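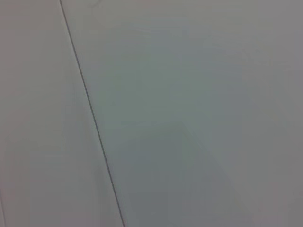
Kovács asked in the comments if the Breltix kit is worth it for someone who doesn't run a factory and just wants an arm that can handle food without squashing it. Fair question. Short answer – maybe. Long answer below, typed fast, I have to give the table back Monday.

So. Breltix is the hand-plus-software bundle from Tralten. You bring the arm, they send the hand, two cables, a wrist adapter and a login. Trial is 14 days. Mine started late becuase the adapter shipped separately. Grr.

Setup took 84 minutes, most of it the adapter. The manual shows the old bolt pattern. Support answered the same afternoon and sent a new page, so points for that.

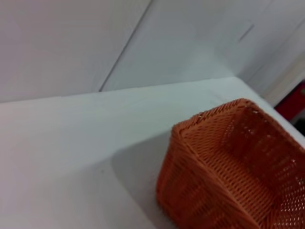 *Basket on the table, wall behind.*

Next, the software. It's called Porus and it's the good part. You teach a grasp by moving the hand where you want it, save, name it, done. Editing a saved grasp is a mess though. No undo! I wiped a whole afternoon's set with one click and had to redo it all. They say a fix is coming in October.

Also the login times out after 40 minutes, even mid-job. Why.

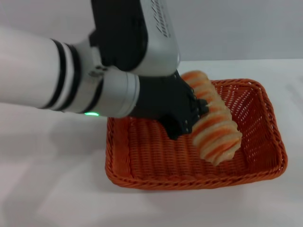

Grip force is what I was really paying for. There's a slider, soft to firm, plus a "delicate" preset that I'd ignore – too slow, and the fingers close one at a time. Halfway up the slider worked better for me. Bread is a mean test, and the twisted roll is the one I kept going back to, with all those ridges for the fingertips to land on. Coming at it from the side with the fingers curled down, like I have it there, is the approach I'd save first. Keep an eye on the lowest finger, it hangs pretty close to the basket floor.

Would I buy it? At the trial price yes, at full price I'd wait for undo. If you only move boxes get somthing cheaper.

More when I've tried the second firmware.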